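Bovelo Opens Sportswear Repair and Reuse Service in Clutisham

Clutisham, 15/02/2023. Household textile firm Bovelo has opened a mail-in repair service for used sports clothing. The service, called Butano, takes shirts, shorts and training tops, mends seams and trim, and returns them to the owner or passes them on to local clubs.

A trial that started in September handled almost 1,000 garments from 26 clubs. Split side seams were the most common fault, followed by torn hems.

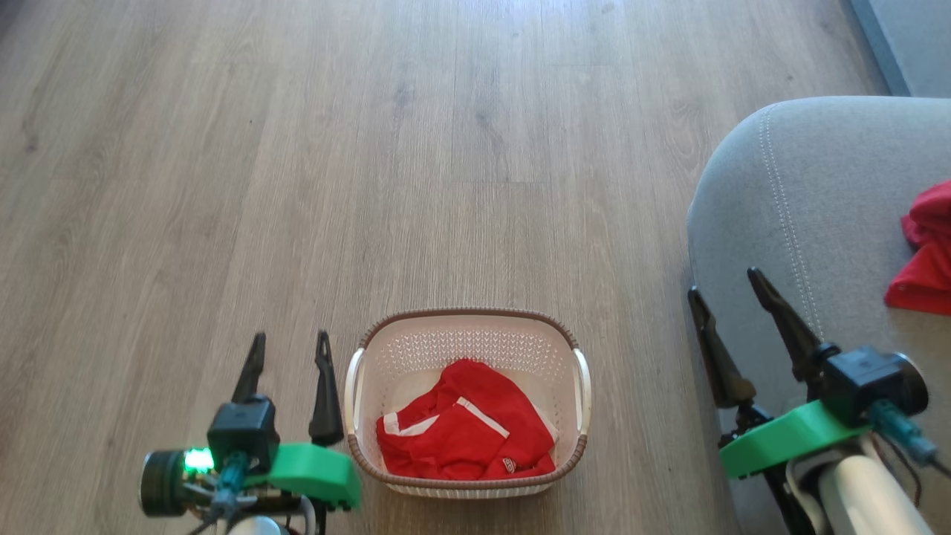
Do items have to be washed before they are sent in?
Wash them at home on a normal cycle and let them dry fully. Unwashed items are returned without repair, and the sender pays the postage.

Repairs are carried out at the Cervantes workshop on the edge of town, which Bovelo took over last year. Most jobs take 2 weeks. Customers receive a quote by email and can turn it down at no charge.

"Parents told us they were replacing whole kits over one bad seam," said Rosalie Mösli, head of repairs at Bovelo. "We can fix most of those in a few minutes once they are on the bench." 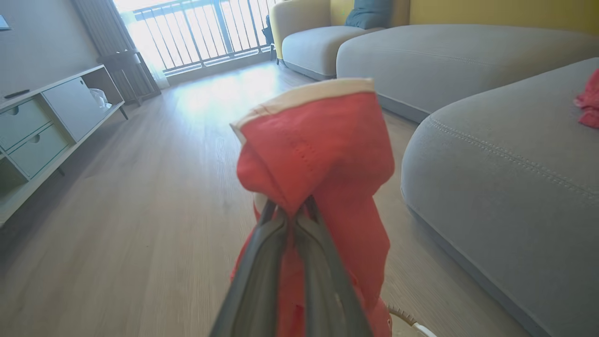 Red fabric with a cream-colored border and a line of stitching.

The first 200 orders will be repaired free of charge, with a limit of one bag per household. Swimwear, shoes and padded items are not accepted. Order forms are available on the Bovelo website and at the Cervantes front desk.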